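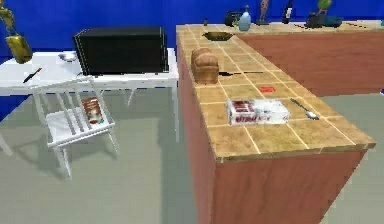
The kitchen, the night before Jurthorpe.

Run 422

The bread was standing on its end again.

I don't know who put it like that. One of us, back in July, when we were all still fiddling with the kitchen file and saving over each other. Nobody moved it. By August it was just how the bread was. Like a mate who sleeps in his coat.

Lunch club, we were called. Because we met at lunch. Nine of us to start with and then exams and then it was me and my brother and the girl from Iswood who got two buses and never took her rucksack off.

The task was easy, on paper. Knife from the tiles. Knife to the sink. Don't touch the bread. Twenty points for the knife, eighty if you cleared the island.

"Run it," she said.

I ran it.

The arm came down, yellow, slow, shiny as a sweet. Went over the bread. Good. Went for the knife. Closed on it. Good, good. Then the lift, and the wrist did the twist, the stupid twist, and the loaf went over and rolled and we all said the same word.

Reset. Bread back on its end.

"It's the wrist," said my brother.

"It's always the wrist."

"So fix the wrist."

Half past ten. Mum had texted twice. The club room at Stockdale smelled of crisps and hot laptop and the heating was on, in August, for no reason. Upload closed at midnight. My brother had his head on the desk. I could see the other kitchen in his glasses, tiny and blue.

I'd started to know that room better than ours. The white chair with the packet sat on it, like it was waiting for its tea. The microwave. The bottle on the back counter that I'd of drunk by then, if it was real, and I don't even like wine. Sometimes on the bus I'd think, did we leave the knife out. And we had. It was always out.

"What if it doesn't lift," she said.

We looked at her.

"What if it just drags it. Along the tiles. Past the spoon side. Nothing in the rules says lift."

My brother sat up. Crease down his face from the keyboard. He got the rules up, scrolled, scrolled. Knife to sink. That was all it said. Knife to sink.

"The loaf's in the way," I said.

"Then go round it."

So we did it. Eleven, ten past. She read out numbers and I typed them and got one wrong and the arm went straight through the island and out the floor, and she laughed so much she had to take the rucksack off. First time ever. There was a whole duvet coat in there.

Fixed it. Saved it. Saved it again under another name, becuase of last time.

"Run it."

The arm came down. Over the bread. Touched the knife and sort of leaned on it. Then pulled. A bit. A bit more. Round the loaf, so close, and my brother had hold of my sleeve and I let him.

Nobody said anything.

The knife got to the edge of the sink, the black bit, and it stopped there, half over. Tipping.

"Go on," she said, to a knife. "Go on, go on."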